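Search this site
Enter keywords Go

Oct 8, 2023
By Lachlan Ormsby

Section 2: Setting up the Kerslake dehumidifier

Read this section before you plug the unit in. It covers placement, the drain hose and the first run.

1. Stand the unit upright for two hours if it was carried on its side. The compressor can be damaged if it starts too soon.

2. Choose a level spot on a hard floor. Leave 2 feet of clear space in front of the outlet grille and a hand's width behind the unit. Keep it away from curtains and bedding.

3. Slide the tank in until it clicks. If the red light stays on, take the tank out and check that the float moves freely. 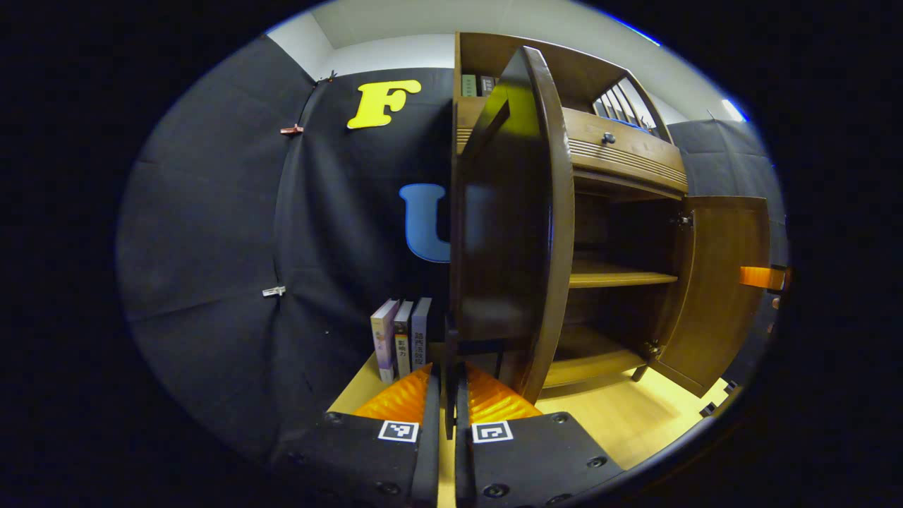 4. Close the windows and outside doors. Leave closet and cabinet doors open for the first day so that stored items dry along with the room.

5. Plug the unit straight into a wall outlet.

CAUTION: Do not use an extension cord or a power strip. The unit draws up to 400 watts.

6. Set the dial to 50 percent and the fan to High. Expect the first tank to fill faster than later ones.

NOTE: For continuous draining, fit the Lorthorpe hose (part 113, sold separately) to the port at the back. The hose has to run downhill all the way - even a small rise will send water back into the tank.

7. After the first day, turn the fan to Low. Empty the tank when the red light comes on, and wipe it out with a damp cloth once a week.

Rinse the filter every March, before the humid months, and let it dry fully before you put it back. Filter care is covered in Section 3.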